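Print
E-mail

Bench notebook, February, 9:40 a.m.

Charging dock tests, continued. Swapped the Wurier adapter for the Karppinen one on port 2 and left the rest of the setup alone. Same phone, same 7-foot cable, battery started at 40 percent both times.

The Wurier held steady until the phone passed the halfway mark, then dropped out and reconnected every few minutes. Log shows the dropouts but no error code. The Karppinen ran to full without a dropout. It does get the phone's screen to flicker when the video out is in use, so it is no good for the display stand.

Yatziri Cervantes thinks the dropouts come from the plug, which is a hair shorter than the others. Measured three of them with the calipers and she may be right. Still need to try one with the phone out of its case.

Battery pack from Proltlow: label says 2,336 mAh. Got nearly 900 out of it on the first run before it shut off. Will repeat after a full overnight charge before writing to them. Serial number is on the blue tape under the lid.
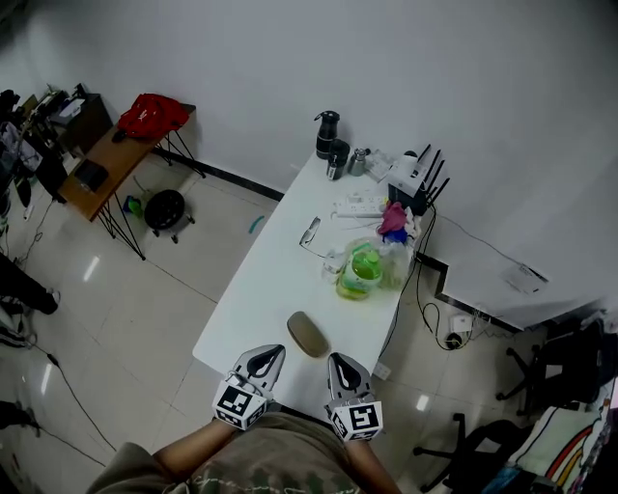 Zollon hub: firmware update went in on the second try. The first one stalled because the laptop went to sleep, my fault. Ports 1 and 3 now report the correct current. Port 4 still reads zero with a load on it. Checked the same load on port 1 and it read fine.

To do: order two more short cables, rerun the Wurier with no case, ask Yatziri for her old port 4 readings.

Print
E-mail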